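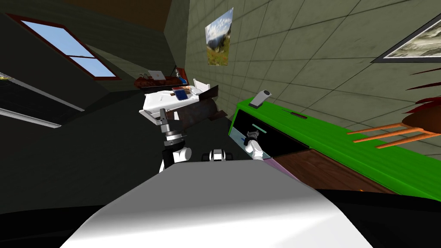 Preltthorpe, 2020-11-03

Progress report on the Bedroom Storage and Sleep Space grant, second period

Prepared by Ebise Ambaye for Gøran Holmgren, Okeke Fund

This report covers work since the start of the grant's second period. Spending is within budget except for delivery costs, explained below.

Home visits

We planned 90 home visits for the full year. Visits stopped in the spring and started again in September with masks and shorter appointments. Titilayo Bako now does the first interview by phone and goes to the home only to measure. A visit that used to take a morning takes less than an hour. Families have told us they like the phone interview better, mostly because the children can be kept busy elsewhere.

Fourteen households are on the waiting list. Most of them are in the older blocks near the rail yard, where the second bedroom is narrow and the door opens inward. A standard twin bed fits in these rooms only along the long wall, and then a dresser has nowhere to go. We have started offering low cabinets in place of dressers for this layout. They sit under the window and leave the door clear.

Furniture supply

Prilano supplied bed frames on time through the summer. Their last order came in two parts, and the slats arrived 11 days after the frames. Dougal Hepburn spoke with their warehouse and we now hold the frames back until a full set is in. We do not want a family to have a frame standing in the room with nothing to put a mattress on.

Bunix has agreed to keep its cabinet price the same until the end of the grant. The wall anchors that came with the first batch were too short for plaster walls. We bought longer ones locally and went back to the homes already fitted. All of those are done.

Spending

Delivery is over budget. The van can carry only one helper under current rules, so larger loads need two trips. We ask to move money from the training line to the delivery line to cover this. The group training sessions were canceled and that money has not been used. Adaeze Garba has sent the revised budget sheet separately.

Next period

Clear the waiting list, starting with homes where children share a bed.
Make follow-up calls six months after fitting, using the same questions as the first interview.
Get a second price for mattresses. The current supplier has warned of an increase.

We need a decision on the budget change before we place the next Prilano order.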